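July · by Gisela Hollmann
4 min read

The Welico gym bag, after a summer of swim mornings

I swim before work, which means I've been through a lot of bags. The last one smelled like a pond by spring, so I gave up on it and bought the Welico on a tip from my friend Siham (she has the green, I went with navy). I've carried it for seven weeks now and I mostly love it!

The best part is the wet pocket. It zips all the way around, the lining wipes clean, and my towel has not once soaked my work shirt. The straps are wide enough that I can walk the whole hill up from Restemmont without switching shoulders — a first for me.

It also squashes down nicely, and that matters if you're dealing with lockers that have a shelf across them. My old bag had a stiff base and I used to have to kick it in.
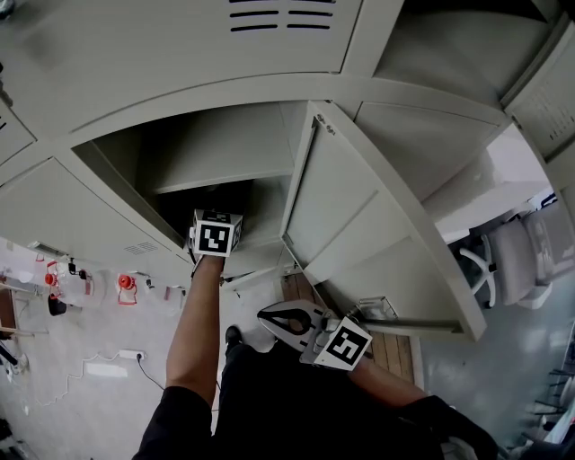
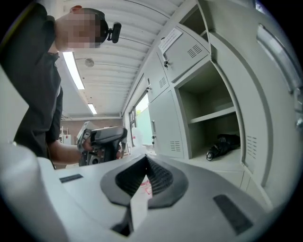

What bugs me

The zipper pulls are tiny. With cold fingers I can barely get hold of them, and I've ended up tying a bit of ribbon on each one. The shoe section is a joke too, unless you have child-size feet. My sneakers go in the main part, wrapped in a grocery bag, same as always.

And the water bottle sleeve leans outward, so a tall bottle flops over when you set the bag down. I switched to a short one and it's fine.

Welico or Kanaan?

I tried the Kanaan for 2 weeks last year. Nicer fabric, much better zippers, but no wet pocket at all, and I'd miss that every single morning. If you only lift weights, get the Kanaan. I'm keeping the Welico, ribbons and all.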